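Ticket: Label printer on packing bench prints blank labels after every fourth or fifth job
Status: Closed
Site: Sutcliffe warehouse, packing bench
Last updated: Oct 16, 2025

Problem as reported: The Skekell label printer feeds a blank label in the middle of a run. The job shows as complete in the Troser shipping software, so the packer has to notice the blank and reprint by hand. Reprints come out fine. It started after the last roll change.

Setup: Printer is on USB to the bench PC. Labels are 4 x 6 direct thermal, 800 to a roll, bought by the carton from Bimero. Driver was installed in February and has not been updated. No other software on that PC prints to it.

Step 1. Power cycled the printer and the PC. Cleared the queue. Printed a run of 29 test labels from Troser. Blanks at labels 5, 9, 14, 18, 23 and 27. Fault confirmed.

Step 2. Printed the driver's own test page several times, bypassing Troser. Got a blank on the fourth one. That rules out the shipping software. I took the template off the list of suspects and left it alone for the rest of this ticket.

Step 3. Swapped the USB cable and moved to a rear port. No change. Put the old cable back.

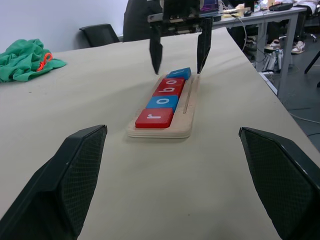

Step 4. Opened the cover and cleaned the print head and the roller with alcohol wipes. There was a fair amount of adhesive on the roller. Let it dry for ten minutes and ran the test again. Print was darker and cleaner but the blanks were still there.

Step 5. Ran gap calibration from the front panel (hold Feed until the second blink). It failed with a media error. Ran it a second time, same error. Tried a part roll left over from the previous carton and calibration passed on the first try. No blanks on that roll.

Step 6. Compared the two rolls. The old labels have a clear gap between them. The new ones have a black mark on the back and almost no gap. Checked the packing slip and the part number is off by one letter from what we normally order.

Cause: Wrong label stock. The printer was set to gap sensing and was losing its place on black mark media.

Fix: Changed media type to Black Mark in the driver and on the front panel, then recalibrated with the new roll loaded. Printed another 29 labels with no blanks. Left it in use for the afternoon shift and had no further reports.

Follow-up: We have 4,000 of the black mark labels left and will use them up. When the gap labels come back in, the media type has to be set back to Gap in both places and calibration run again. Note taped inside the printer cover. Part number corrected on the reorder sheet.

3 comments
0 shares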